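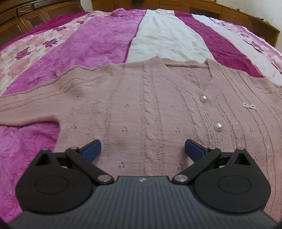 How I ended up running a clothes swap (a thread, get a snack)

1. People keep asking me how the Faddale swap works and whether they could do one in their own town, so I'm putting it all in one place. Yes you can! It's mostly folding.

2. Background for new followers: I moved to Faddale with way too many clothes and a closet the size of a phone booth. I tried selling stuff online first. I listed things on Prelik for most of a winter and made enough to buy lunch. A nice lunch, but still.

3. The selling part wore me out. The messages! "Would you take less." "What does it smell like." One lady wanted me to measure the same skirt on Thursday that I'd measured for her the day before. I'd rather just hand the skirt to somebody and wave goodbye.

4. So I invited a few neighbors over to trade. We did it in my living room with everything heaped on the couch and it was chaos. Diane Tremblay went home with her own scarf. She had brought it, forgotten it, and picked it out again because she liked it so much.

5. We did 3 of those living room ones before I asked about the hall behind the Reddy Street laundromat. It fits 80 people, it has tables, and the rent is very low if you stack the chairs yourself afterward.

6. RULES, because this is the part everybody wants. Bring up to six things, clean, that you'd be okay giving to a friend. You get one ticket per thing. One ticket gets you one item, any item. A winter coat is one ticket and so is a tank top.

7. I get pushback on that every single time, lol. "My coat cost so much more than her T-shirt." I know! But the minute you start assigning values you need someone to do the assigning, and then you've got a line, and then you've got an argument about a blazer. One ticket.

8. We tried the fancy way once. Colored stickers, tiers, a printed chart on the wall. Balakrishnan Murthy made the chart and it was a beautiful chart. We spent the whole morning pointing at it.

9. What not to bring: underwear, swimsuits, anything with a broken zipper, single socks (??). Shoes are fine if they're in good shape. Hats are fine. Halloween costumes are fine in the fall and a nuisance the rest of the year.

10. Drop-off is the evening before. Please please please do it this way if you start your own. When people drop off and shop at the same time, the first ten minutes turns into a department store on the day after Thanksgiving.

11. Sorting. We go by type first, then size, and inside size I don't care. Pants, skirts, dresses, tops, sweaters, coats, kids. Kids' stuff gets its own table by the door so parents can be in and out with a stroller.

12. Sizes are a mess, by the way. I've got a medium from one store that fits like a tent and a medium from another store that I could maybe put on a cat. Now we tell people to ignore the tag and hold it up. There's a mirror at each end of the room and a curtain across the corner for trying on.

13. Somebody asked about sweaters in particular. Lay them flat on the table, don't hang them! The shoulders go pointy on hangers and the whole front gets long. Cardigans go button side up or tie side up so you can see how they close.

14. My mom taught me the flat thing. She'd put a sweater out on the bed with the sleeves arranged just so, and you weren't allowed to sit down in there until she said. I do it too now, which my family thinks is hilarious.

15. OK, leftovers. There are always leftovers. Have a plan before the day or they will live in your car. Mine lived in my car through most of June and I couldn't see out the back window.

16. Our plan now: good stuff goes in bins for the next swap, okay stuff goes to the thrift store (call first, ours stops taking donations when the back room fills up), and worn-out cotton goes to Nithin Iyengar, who cuts it into rags for his bike shop.

17. Nithin has also asked me to stop sending him sequins.

18. Money! It's free to come in. There's a jar by the door for the rent and it covers the rent. If it came up short I'd probably charge a dollar, but I like the free part. People relax when they don't have to open their wallet to get in the room.

19. Things I'd buy again: a rolling rack, a big roll of paper tickets (ours came in a roll of 1000 and we're still working through it), painter's tape for the table signs, a lint roller. Two lint rollers.

20. Things I wouldn't buy again: plastic size dividers. They snapped. Also the steamer. I thought I'd be steaming! I have never once been steaming.

21. Music helps more than you'd think. The first time in the hall we had none and everybody whispered like it was a museum. Jagadeesh Murthy brought a speaker to the next one and put on old disco, and suddenly strangers were telling each other "no, get the green one."

22. That's my favorite thing about it, if I'm being mushy. You end up with an opinion from someone you've never met who is holding a bag of their own pants. I've made real friends this way. I've also been told very kindly that mustard isn't my color.

23. Someone in the replies wants to know if I feel weird seeing my old clothes around town. I love it!! My old raincoat walks past my window most mornings on the way to the bus and it looks so much better on her.

24. The one thing I regret giving up is a denim jacket with a corduroy collar. If you have it, I hope you're happy together. If you're ever not happy together, call me.

25. On asking people to help: give them one small job with an end to it. "Can you do the coats" works great. "Can you help out" gets you a person standing in the middle of the room holding a hanger.

26. Fitzgerald Alcantara does the door. He's tall, he's friendly, and he can tell someone their bag of single socks isn't coming in and have them laughing about it. Find your Fitzgerald.

27. Time of day: late morning. We tried a weeknight and people came hungry and grumpy and the lighting made everything look gray. By daylight you can see if a thing is navy or black, and that matters when you get it home.

28. If you don't have a hall, try a garage, a church basement, a school cafeteria, a park if the weather's nice. I wouldn't do a living room again unless it's a very small group. Diane says hi and she still has the scarf.

29. How often? We do every other month. Monthly was too much, the same things kept coming back around and I started recognizing them. There was a striped vest I must have folded at every swap we had. It found a home in the end and we clapped.

30. Somebody from Rultatura (the craft store over by the post office) asked if they could set up a mending table at the next one, and I said yes before she finished the sentence. Bring your loose buttons. Bring the pants with the hem that's been stapled since last year, you know who you are.

31. I think that's all of it? I'll add the sign wording if people want it, it's very plain, it says TOPS. Ask me stuff below and I'll get to it after dinner.

32. Oh, and bags! Bring your own bag. I always forget to say bags.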